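Pushing blocks around by remote control – how do I get cleaner demos?

Last updated: June

Posted by larnel_k

I'm teaching an arm to push coloured plastic blocks across a maple board using one straight finger, no grasping. I drive it with a hand controller and record every run. So far I've got 131 demos, and the arm copies me beautifully on "push the blue cube to the left" but goes to pieces when two blocks are touching. It dithers, then shoves both!

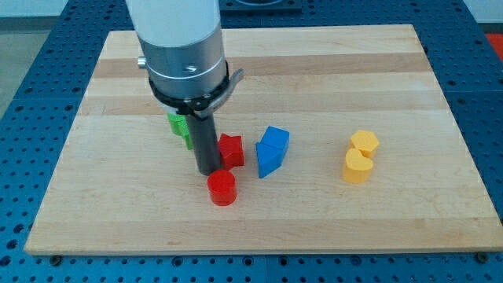

My runs are 60 seconds each, and I reset the blocks by hand in between. Should I just keep recording, or is my driving the problem? I'm having a ball either way, but I'd love to hear what's worked for others.

Teodoro Saludo

Love this sort of project! I'd look at your driving first. When I replayed my own demos I found I was hovering behind a block while I made up my mind, and the arm had learned to hover too. Pick your contact point before you start moving, then commit – slow is fine, stopping isn't. For touching blocks, record a separate batch where you do nothing but split pairs. Come in at the seam, nudge, back right off, then go around to the side you want. I did 22 of those in an evening and the change in behaviour was brilliant. Start the finger from a different spot each time as well.

Vallow

More data. I've got almost 1,000 and it still gets better every week.

hoteck_jo

Agree with Teodoro about the pauses. I'd add that you should keep the runs where you miss and then recover, as long as the recovery is tidy. Mine used to slide past a block and keep on going to the edge of the board. Now it comes back around for another try, and I cheer every time!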